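Parora Transcribe: a review for people who do interviews

Reviewed by Chang-ho Sung
3 Aug 2025

I run the oral history side of a small social research center, and most of my week goes into recorded interviews. We bought four licenses for Parora Transcribe in June to replace Clulla, which we had used since the center opened. By now I have put enough interviews through it to say where it helps and where it doesn't.

What we used it for

The test material was a set of life-history interviews with retired factory and dock workers. Most were recorded in kitchens and union halls. People talk over each other, a radio is on in the next room, and many speakers switch between two languages in one sentence. Clulla handled that badly. It would drop the second language or write it out as nonsense English.

Parora keeps both languages and marks the switch with a small tag. Place names still need checking. It spelled Bevholm three ways in one transcript, and fixing one did not fix the others until I added the name to the project word list.

Coding and notes

You can highlight a passage and attach a code, a memo, or both. Codes can be nested, and a second reader can work on the same transcript without seeing the first reader's codes. We need that for our agreement checks. The project can also hold photographs beside the transcripts, and these take codes and memos in the same way as text.
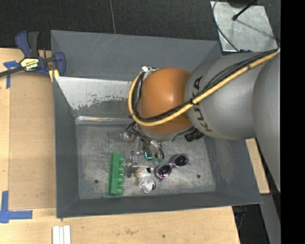
Export and storage

Export is the weak part. Plain text and spreadsheet files come out clean. The archive format loses memos longer than 225 characters, with no warning. I found this when I compared an export with the project by hand. Support confirmed it and told me to export memos separately.

Files stay on our own server, which our ethics board asked for. The consent form can be attached to each interview, and a withdrawn interview can be locked in one step.

Price

A license is $200 a year per person. Zinchenko costs less and has better charts, but it has no blind coding, so we ruled it out.

Would I buy it again

Yes, for a team that works in more than one language. A single researcher with clean English audio can get by with something cheaper. I would also wait if your archive needs long memos in the export file.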